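Casitz Rail to Replace Signaling Equipment on Plerport Branch

PLERPORT, Thursday, February 2, 2023 – Casitz Rail, the infrastructure manager for the Plerport freight and passenger network, has awarded a contract to Lytvynenko Signal Works for the renewal of signaling equipment on the Plerport Branch. The work covers 53 miles of single track between Plerport Yard and the junction with the main line, including all passing sidings and wayside control points on that section.

The existing equipment uses relay-based interlockings housed in trackside cabinets. Spare parts for several relay types are no longer manufactured, and Casitz Rail has been meeting maintenance needs from stock recovered during earlier renewals. Under the contract, the relay interlockings will be retired and their functions moved to electronic units linked to the dispatching center in Plerport by a buried fiber cable. A radio link will serve as the backup path.

Train detection will change from track circuits to axle counters over most of the route. Track circuits will be kept within the limits of Plerport Yard, where the existing installation is newer and is compatible with the new control equipment. Switch machines will be replaced at the passing sidings and retained at the yard throat following inspection and overhaul.

The contract also includes the supply of Tudix, the supplier's monitoring software. Tudix collects current and timing readings from each switch machine during a throw and compares them with a stored reference for that machine. Readings outside the set limits generate a message to the maintenance desk. The software has no control function and is kept on a separate network from the interlocking. 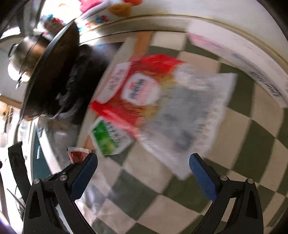

Hand-held gripper with blue textured finger pads, over a floor of cream-white and olive-green tiles.

Work will be carried out in 4 stages. Stage 1 covers cable laying and the construction of equipment foundations. It will be performed mainly under normal traffic, with speed restrictions past active work sites. Stage 2 covers installation of the new cabinets, axle counters and signals. New signals will be fitted with covers and turned away from the track until they are placed in service.

Stage 3 is the changeover. The branch will be closed to all traffic between Plerport Yard and the junction for a continuous period of 30 hours on a weekend in August. During the closure, the old interlockings will be disconnected, control of the line will be transferred to the new equipment, and each route will be tested in both directions before trains are readmitted. Exact closure times will be published in the operating notice issued to train operators. A second weekend has been reserved in case the testing program cannot be finished.

Stage 4 covers removal of the old cabinets, signal masts and overhead wire line. Recovered relays in serviceable condition will be returned to the Casitz Rail stores for use on other lines that still depend on them.

Freight operators will be asked to hold or reroute trains during the closure. Storage space at Plerport Yard will be allocated on request, in the order in which requests are received, and loaded tank cars will not be accepted for storage. Passenger service on the branch will be replaced by buses calling at all stations. Bicycles will not be carried on the replacement buses. Tickets issued for rail travel will be valid without exchange.

The new system is designed for the present maximum line speed – no increase is planned as part of this project. It will, however, allow two trains to follow each other in the same direction between passing sidings, a move the present equipment does not permit. Intermediate block signals will be installed at two locations for this purpose.

Grade crossing warning equipment is outside the scope of the contract, except where crossing circuits connect directly to an interlocking being retired. At those crossings, Lytvynenko Signal Works will install new interface units and repeat the full warning time test before the crossing is returned to automatic operation. Crossings will be flagged by railroad staff while the equipment is out of service.

Residents near the line may hear engine noise and backup alarms at night during cable laying. Notices will be delivered to adjoining properties before work begins at each site. Access roads used by the contractor will be inspected before and after use, and damage caused by construction vehicles will be repaired under the contract.

About Casitz Rail

Casitz Rail owns and maintains the track, structures and signaling of the Plerport network. It does not operate trains. Access to the network is open to licensed freight and passenger operators under published terms.

Media inquiries: Casitz Rail Communications Office, Plerport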